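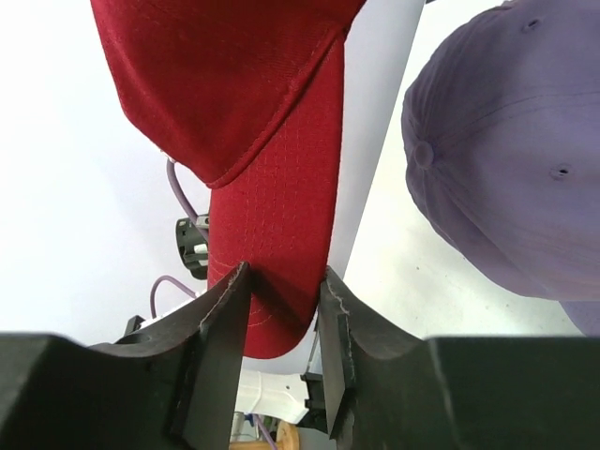

I've been wearing caps since I was old enough to pull one down over my ears, and I had never once thought about how many rows of stitching there are in a brim until I spent most of a Tuesday at the Colten open day in Jenbridge. I came home with sore feet, a bag of fabric offcuts and far too many opinions about twill, so settle in with a cup of tea, this may take a while.

## Getting there

Jenbridge is 2 hours from us by train if you make the connection, and I didn't, so it was closer to three and I saw a good deal of a platform with a broken heater on it. From the station you take the number 9 bus, which lets you off at the bottom of Clonoro Road, right beside a tile warehouse that looks so much like the right building that I walked all the way around it before asking someone. Colten is the low grey place behind. There's a small sign, but it faces the other way, toward the delivery entrance.

They open the doors to visitors twice a year, once in March and once in November, and the sheet they handed me at the desk said 11/22/22 across the top with my name spelled wrong underneath. A very cheerful woman gave me a sticker and pointed me to the coffee, and there were date squares, good ones, with enough butter in the crumble that you needed a napkin.

## The cloth

Our guide was Khadija Kamel, who has been with the company since it was only doing repairs, and she started us off with the cloth. She had a bolt of cotton twill out on a bench and made us all run a thumb across it to feel the diagonal. Once you know to look for it you see it everywhere! The deep red caps show it especially well, with that slanting weave going one way and the raised seam going another, and I stood there bending my neck like an owl to follow it.

The red is a favourite colour of mine anyway. What surprised me is that a crown and a brim can look like different reds on the same cap. The brim is pulled flat and tight and the crown is soft and creased and full of little shadows, so the brim reads as the brighter of the two. Khadija said customers send them back now and then, convinced they've been given mismatched parts, and she writes each of them a letter and tells them to look at both by a window.

Then we came to the brims. I had assumed that all those parallel rows of stitching were there for looks. They do look handsome, especially with a pale thread on the red, but she explained that the stitching also holds the layers together so the brim keeps its curve after being sat on, left on the dashboard and stuffed into a coat pocket for a whole winter. One of the other visitors, a retired upholsterer, got into a long conversation with her about thread tension, and I'll admit I drifted over to the lavender ones at that point.

Oh, I did like the lavender. It's a dusty, muted sort of purple, the colour of my grandmother's bathroom towels, and I mean that as high praise. The curved seams all come together at the top under a button covered in fabric, and I spent some time wondering how you cover something that size so neatly. There's a hand press for it, as I found out later. You lay the scrap of cloth over the button shell, pull the lever down, and out it comes. They let us each have a go. Mine had a pucker in it and I've kept it.

## A long stop at the tables

After the cloth we were taken through to where the caps are looked over, and this was the part I had been hoping for, because I'm the sort of person who likes watching other people tidy. A cap gets a good going-over here. Someone looks at the seams, the button, the underside of the brim and the little eyelets if it has them, trims any loose threads, and gives the crown a gentle push from the inside to bring it back to shape.

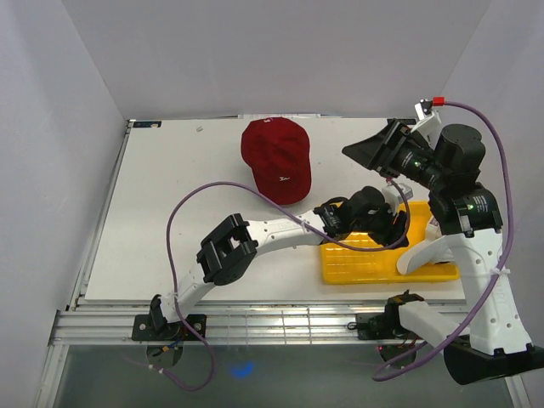 The white tabletops are a sensible choice, I thought, as red fluff shows up on them immediately. I was also quite taken with the bright yellow trays, which are shallow, with rounded corners and a raised rim, so small things stay where they're put. I asked where they buy them and was told El Sherbiny, a kitchen supplier two streets over that does restaurant seconds. I went afterward and they were closed for lunch, and stayed closed for lunch well past three o'clock, so if anyone reading this lives nearby and feels like doing me a kindness, I would take a pair in yellow.

I asked about the embroidery as well. A small white logo near the brim is harder than a big one, apparently, as there's nowhere to hide a wobbly stitch, and it has to be sewn before the crown is made up. Get it slightly off centre and you can't nudge it over later. Those caps go into a seconds bin by the door, and I can tell you the seconds bin was extremely popular with our group.

## The pattern room

Upstairs is a narrow room with the old card patterns hanging on hooks, and there are 734 of them, each with a number written in pencil. Khadija knew a surprising amount about them. There was a cap for a curling club that wanted ear flaps on one side only (I never got a proper answer on that), and a sun hat for a garden centre that turned out so wide it wouldn't fit through the finishing press. The biggest order they ever took was for 1000 caps in the same bottle green, and she said they couldn't look at a lawn for months.

## If you're thinking of going

Wear flat shoes and bring a sweater, as the pattern room is chilly. The tour is free but you do need to book, and the afternoon group is smaller than the morning one. There's a step down into the washroom that got nearly all of us. Parking is on Clonoro Road itself and it fills up early.

I bought a lavender cap from the seconds bin with a logo that leans a little to the left, and I wore it home on the train with the brim pulled down and slept right through to our stop.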